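Kokberg Casting Workshop
Progress report to the Nidenier Fund
July 18, 2024
Prepared by Sadia Gilani, program manager

Summary

The workshop is on schedule and within the approved budget. The first cycle of audition training ended in the spring and the second is under way. We are asking for one change to the spending plan, described under Budget.

Training sessions

The grant pays for audition and screen acting classes for performers who have no agent and no more than one paid credit. We received 241 applications for the first cycle and offered places to 35 people. All but two finished. One left for a touring theater job and the other moved away.

Leonilde Pacheco taught the self-tape class and Vasco Frade taught cold reading. Both will return for the rest of the second cycle. Participants asked for more time on callbacks, so Vasco has moved one of his sessions from scene study to callback work. We also shortened the evening classes by half an hour after several people told us they were missing the last bus.

Attendance was weakest in the unit on contracts and set etiquette. The material was sound but it was scheduled at the end of the cycle, when people were preparing for the showcase. It now comes second, after the introductory class.

Studio space

The lease on the rooms at Cunha Street was renewed in May on the same terms. The larger room is used for classes and the smaller one for taping. Sound from the stairwell is still a problem in the taping room during business hours, and we schedule recordings for evenings where we can. The landlord has agreed to fit a heavier door but has not given a date.
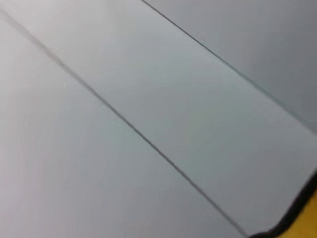
Showcase and casting contacts

The showcase was held at the Irnodard Theater in June. Each performer gave one monologue and one two-person scene. Tickets were free and 227 were claimed. Casting director Glória Sequeira attended and gave written notes to every performer, which we passed on the following week.

Four participants have since been called in to read for television roles, all of them small speaking parts. Two were booked. A third is waiting to hear about a limited series that shoots in the fall. We will not name the productions until the contracts are signed.

Budget

Spending on instructors and rent is as planned. Travel support for participants is underspent, mainly because most of the first group lived in the city. We would like to move the unspent part of that line to editing help for demo reels, which was the most common request in the exit survey. Mohandas Annamalai has prepared the revised figures and sent them to your office separately.

Next steps

The second cycle runs through November and will close with another showcase at the same theater. Before then we need to hire a reader for the taping sessions and settle the editing arrangement, if the change is approved. We would appreciate a decision before the end of August so that the reels can be finished in time for the showcase.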